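**Mukville Film Days, night one.** I'm back on the couch with cold noodles and too many opinions, so this is going to be a thread.

—

First up was "Zulach," the one everybody in line was whispering about. It's 779 seconds long. I know that because it says so on the title card, which made me laugh before anything had even happened.

—

It's two sisters in a kitchen, arguing over who gets to sell their dad's truck. Zinash Kumsa plays the older one and she barely raises her voice the whole time. I was gripping my armrest!

—

Then the feature, Henok Mersha's "The Aguiar Road." OK. I loved the first hour and got pretty restless in the second. There's a bus ride that just keeps going – I think I get what he was after, but my knees had other ideas.

—

The sound though. Etenesh Moges did the mix and you hear gravel and radio static and somebody humming two rooms away. Please see it in a theater if you can, your laptop will eat all of that.

—

Q&A ran long (good!). Mersha said they shot for 17 days in September and lost 2 of them to rain. Jolene Hinds was moderating and asked him flat out why the brother never comes home. He said he wrote that scene 5 times and cut it every time.

—
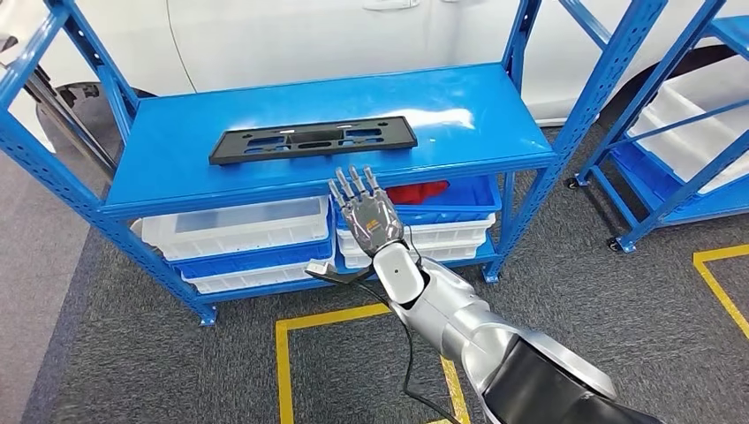

Blue shelves, white car.

—

Tomorrow I've got the student shorts at noon and then "Ernetti" at the late show. Dagim Kahsay cut that one and I've been a fan of his editing for ages, so I'm going in with unfair expectations.

—

If anybody has a spare for the late show, my cousin still needs a seat. Balcony is fine, she's not picky.

—

Oh, and the popcorn line moves way faster on the left side of the lobby. OK, going to bed!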